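Olex Stadium Seating Project: Progress Report, August

Work on the east stand at Udeck Field is on schedule. Crews have finished the concrete repairs on the lower rows and installed 3752 new seats, leaving 163 to go in near the north tunnel. Those brackets came in the wrong length and Flikska is replacing them at no charge.

The four new wheelchair platforms passed inspection. Handrails on the upper stairs are in, but the end caps are still on order. The home team played two preseason games with the upper rows closed and the gates opened on time for both.
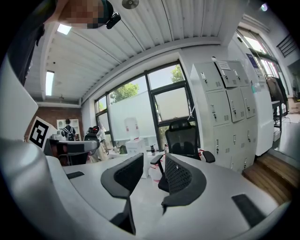 White desk with mesh office chairs.

The Brynjólfsdóttir scoreboard contract was signed early in the month. The old board comes down after the last home game in October. Power for the new one will run through the existing conduit, and we have dropped the trenching line from the budget.

Spending stands at 62 percent of the grant. The largest open item is drainage behind the visitors' dugout, where the pipe is older than the drawings show. We have asked for a second quote and will send it with the next report.

Next month: finish the north tunnel seats, paint row numbers, reopen the upper rows.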